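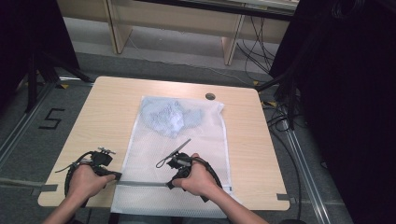
A light blue garment in a white mesh laundry bag

Laundry bag

A laundry bag is a fabric or net container used to hold clothing and household linen before, during or after washing. The term covers two different articles. The first is a large sack, often closed with a drawstring, in which dirty laundry is collected and carried. The second is a smaller bag of open netting that goes into the washing machine with the clothes inside it, known as a wash bag, mesh bag or lingerie bag. In hospitals, hotels and ships the two uses are sometimes combined in a single net.

Carrying bags

Sacks for soiled linen are older than any washing machine. Households that sent their washing out needed a way to keep one family's things apart from another's, and the bag commonly bore a name, a number or a stitched mark. Plain cotton drill and canvas were the usual materials. In boarding schools and barracks each person was issued a bag, which hung from a hook or the end of a bed and was handed in on a fixed day of the week.

In the town of Clindlow, the steam laundry that opened in the late nineteenth century gave every customer two bags, so that one could be filled at home while the other was being processed. The bags were marked in red thread with the street and house number. Wenche Lindqvist, in her history of the town's trades, records that the laundry had 900 customers at its height and that disputes over lost bags took up more of the clerk's time than disputes over lost clothes. The system ended when the laundry closed, and a few of the marked bags are kept in the town museum.

Present-day carrying bags are mostly polyester or nylon. Shoulder straps are common on bags sold to students and others who use a shared laundry room. Some have a stiff wire rim so that they stand open on the floor, and these overlap with the hamper.

Net bags

Net bags allow water and detergent to pass through while keeping small or delicate items together. They were used in commercial laundries well before they became common in homes. The early type was a heavy cotton net closed with a large metal pin stamped with a number. An entire customer's wash could go through the machine in one net, with no need to mark each piece. The drawback was that tightly packed nets came out poorly rinsed, and laundries learned to fill them only part of the way.

Cotton netting shrank and rotted with repeated boiling. Synthetic yarns replaced it after the Second World War. Most household bags are now made of polyester mesh and close with a zipper, although drawstring and button versions exist. Many have a small elastic loop or fabric cover at the end of the zipper to hold the slider in place during spinning.

Mesh size

The size of the openings affects how a bag performs. Coarse mesh rinses quickly and suits sturdy items such as socks and baby clothes. Fine mesh gives more protection against rubbing and keeps hooks from poking through, but it holds more lint and slows the flow of water. Double-layer bags, with a fine net inside a coarser one, are sold for knitwear and hosiery. Rigid or padded bags, often round, are made for bras with molded cups.

Very fine filter bags, intended to catch the fibers shed by synthetic clothing, are a later development. Their openings are much smaller than those of an ordinary mesh bag, and the fibers are removed from the corners by hand.

Use

Makers generally advise filling a net bag no more than half to two-thirds full. Clothes need room to move or they will not come clean. Zippers and hooks on the garments are fastened first, and dark and light items are kept in separate bags. A single heavy bag can throw a machine off balance in the spin cycle - a common cause of shaking and of stopped cycles - and is usually washed with other pieces of similar weight.

Not all net bags can be tumble dried. Nylon in particular may soften or warp at high heat.

Institutional systems

Hospitals and nursing homes use colored bags to sort linen by type and risk. The colors differ from country to country and often between neighboring institutions. Heavily soiled or infectious linen may be placed in a bag that dissolves in the wash, so that staff do not have to handle the contents again. Such bags are normally carried inside a second, reusable outer bag.

See also

Clothes hamper
Delicate cycle
Drawstring
Laundry symbol
Linen closet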